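Notes for Westhorpe talk, May 16, 2026

Thank Deolinda Morais for the intro. Then straight into bowls!

I do love a plain pink bowl. Start with the tray – it keeps the bowls together on the table. 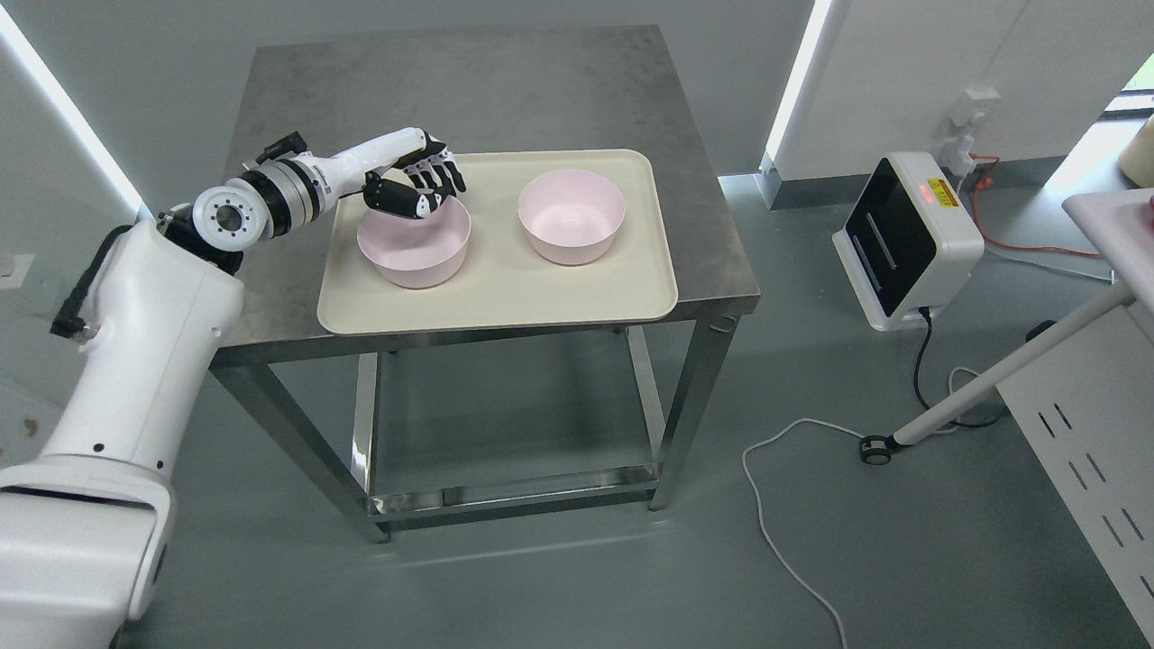 Ask who's got a cupboard they dread opening. Wait for hands. Tell the Sillamcombe lids story (keep it short this time).

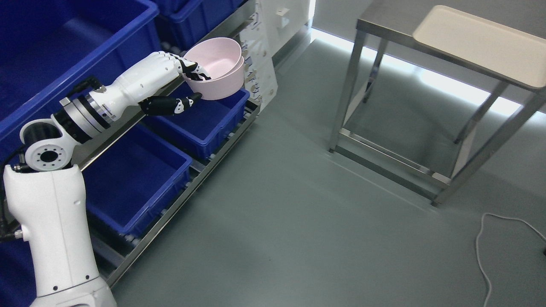 Pink bowl, blue bins

Next bit is nesting. Same shape goes inside same shape, and you get your shelf back.
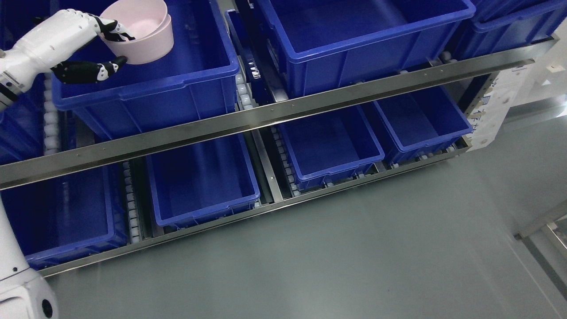 Questions, then tea – back in July.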